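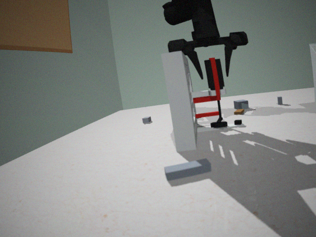
회사 소개
홈 > Fesero > 회사 소개
인쇄하기 | 이메일로 보내기

저희가 하는 일

Fesero는 건물 안의 소리를 재는 회사입니다. 사무실과 학교 교실, 식당, 병원 대기실에서 잔향 시간과 배경 소음을 측정하고, 그 결과를 보고서로 써 드립니다. 흡음재를 팔지 않고 시공도 하지 않습니다. 처음부터 그렇게 정했고, 솔직히 그 때문에 놓친 계약도 꽤 됩니다.

회사 소개 페이지라는 것을 저희는 별로 믿지 않습니다. 업계의 다른 소개 글을 읽어 보면 어디나 '고객 중심'이고 어디나 '혁신'을 말하는데, 그 말만 가지고는 그 회사가 월요일 아침에 무슨 일을 하는지 알 수가 없습니다. 그래서 이 글에는 저희가 어떻게 일하는지와 무엇을 의심하는지를 적었습니다. 읽고 나서 다른 업체에 연락하셔도 괜찮습니다.

시작

Marjan Hosseinzadeh와 Gertraud Wieser는 원래 같은 음향 설계 사무소에 있었습니다. 두 사람이 그만둔 계기는 Lirndale의 한 초등학교 급식실이었습니다. 천장 전체에 흡음판을 붙이고 준공식까지 마쳤는데, 공사 전 측정값이 없었습니다. 얼마나 나아졌느냐는 교장 선생님의 질문에 사무소는 '체감상 크게 개선'이라고 답했습니다. Wieser는 지금도 보고서 초안에 '체감'이라는 단어가 보이면 빨간 줄을 긋습니다.

첫해에는 일이 거의 없었습니다. 측정만 하고 돌아가는 회사에 왜 돈을 내야 하느냐는 말을 자주 들었습니다. 타당한 질문이라고 생각합니다. 작은 회의실 하나가 울리는 정도라면 두꺼운 커튼을 달아 보시는 편이 저희를 부르는 것보다 쌉니다. 전화로도 그렇게 말씀드립니다.

지금까지 쓴 보고서는 418건입니다. 그중에는 '조치가 필요하지 않음'으로 끝나는 것도 있습니다. 돈을 낸 분이 그런 결론을 반기지 않을 때가 있지만, 결론을 바꿔 드리지는 않습니다.

저희가 믿지 않는 것

'완벽 방음'이라는 표현을 믿지 않습니다. 벽이 아무리 두꺼워도 문틈과 환기구로 소리는 샙니다. 제품 안내서에 적힌 흡음률도 그대로 받아들이지 않습니다. 시험실에서 잰 값은 시험실의 값이고, 책상과 사람이 들어찬 방에서는 다르게 나옵니다.

스마트폰 소음 앱도 마찬가지입니다. 오전과 오후를 비교하는 용도라면 쓸 만할 수 있습니다. 그러나 그 숫자를 들고 이웃과 다투거나 공사비를 정하는 일은 말리고 싶습니다. 앱 화면을 갈무리해서 보내 주시면 참고는 하되 보고서에 싣지는 않습니다.

저희 자신의 측정도 의심합니다. 모든 현장은 날을 달리해 두 번 잽니다. 두 값이 많이 벌어지면 이유를 찾을 때까지 보고서를 내지 않습니다. Josudholm의 도서관 열람실에서는 그 이유를 찾는 데 한참 걸렸습니다. 지하 기계실의 펌프가 일정하지 않은 간격으로 돌고 있었고, 첫 측정 때는 마침 멈춰 있었습니다. 도서관 측은 이미 카펫 견적을 받아 둔 상태였습니다. 카펫으로는 펌프 소리가 줄지 않습니다.

사람들

Marjan Hosseinzadeh: 대표. 현장 측정과 장비 교정을 맡습니다. 견적서에도 직접 서명합니다.
Gertraud Wieser: 보고서 검토. 모든 보고서는 이 책상을 거쳐 나갑니다.
Siamak Ghorbani: 학교와 유치원 담당. 수업 중에는 재지 않는다는 원칙을 세웠다가, 빈 교실의 값이 별 쓸모가 없다는 것을 알고 원칙을 고쳤습니다. 이제는 둘 다 잽니다.
Liliana Lo Presti: 일정과 문의 응대. 전화를 받는 사람이 바로 이분입니다.

상담 전문가 팀이나 해외 네트워크 같은 것은 없습니다. 인원이 적어서 급한 일정은 맞추지 못할 때가 많습니다.

비용과 이해관계

출장비는 거리에 따라 따로 청구하며 견적서에 항목별로 적습니다. 자재 업체에서 소개비를 받지 않습니다. 다만 한 가지는 밝혀 두어야 하겠습니다. 사무실 건물의 주인인 Ansari는 실내 마감재도 취급하는 회사입니다. 임대료는 시세대로 내고 있고 그 회사 제품이 쓰인 현장도 다른 현장과 똑같이 재지만, 이 말을 믿을지는 읽는 분이 판단하실 일입니다. 꺼려지신다면 Ansari가 관련된 현장은 다른 측정 업체에 맡기십시오. 문의하시면 업체 이름을 알려 드립니다.

고객 추천사

없습니다. 추천사를 싣는 회사가 나쁜 추천사를 싣는 것은 본 적이 없어서 저희도 싣지 않기로 했습니다. 대신 의뢰인이 공개에 동의한 보고서는 전문을 보내 드립니다. 표가 많고 재미는 없습니다.

문의

방의 용도와 대략의 크기, 그리고 무엇이 불편한지를 적어 보내 주십시오. '시끄럽다'보다는 '뒷자리에서 말소리를 알아듣기 어렵다' 같은 설명이 도움이 됩니다. 도면이 있으면 함께 보내 주시고, 없으면 없는 대로 괜찮습니다. 답장은 보통 3일 안에 드리고, 측정이 필요 없어 보이면 그렇게 답합니다.

인쇄하기 | 이메일로 보내기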